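Suture bench notebook
4th June
UJ writing (Unnur Juhl), Matei bench

Second go with the thread Mamance want us to adopt. I remain unconvinced. Their sheet says it "lies down where you put it", which I have now read out loud to 2 colleagues, neither of whom kept a straight face. The Lesthorpe people liked it in February, but they were tying on flat foam and I don't think flat foam tells you much.

Tissue today, ridges and all. Wanted to see what the slack does between throws on a surface with some shape to it. My guess beforehand was that it would go wherever it liked. Cut the strands long, as per the sheet. I'd have gone shorter.
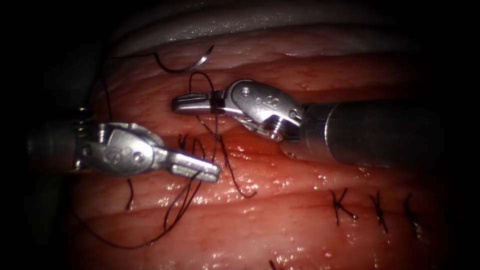

Slack and loops

Big loops between the two instruments, and the needle left lying up near the top of the tissue while the thread got sorted. I don't love parking the needle like that but I haven't got a better habit to offer. Black shows up well against the tissue, I'll give them that much. Any dark thread would.

Grip on the thread: pinched close in to the wrist. Lesthorpe's notes say to hold it nearer the tip. They give no reason and no numbers, so I'm treating it as someone's preference until I see otherwise.

Driving the needle

Clamped the needle and worked at the open part of the incision. What I keep looking at is the slack above the jaws. It bends at angles where I'd expect a curve, and that makes a little tangle right over the tip. 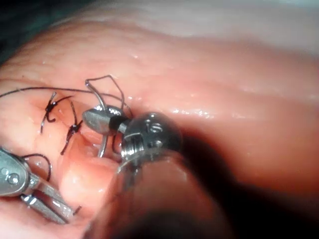

Could be memory from the packet. Could be me feeding it badly. One session won't separate those, and I'd be wary of anyone at Stinasis who claims it does. Their trial write-up has "negligible kinking" in the summary and no definition of a kink anywhere in its 8 pages. I looked twice.

To do
Same thing again with a short strand, same tissue type.
Unwind a length the night before and hang it, see if the angles go.
Get our usual thread out as a comparison (should have done this first, my fault).
Ask Mamance what colour options cost. The quote was 900 for the starter box and I'd like to know what's in it before anyone signs.

Not recommending either way yet. Leaning no.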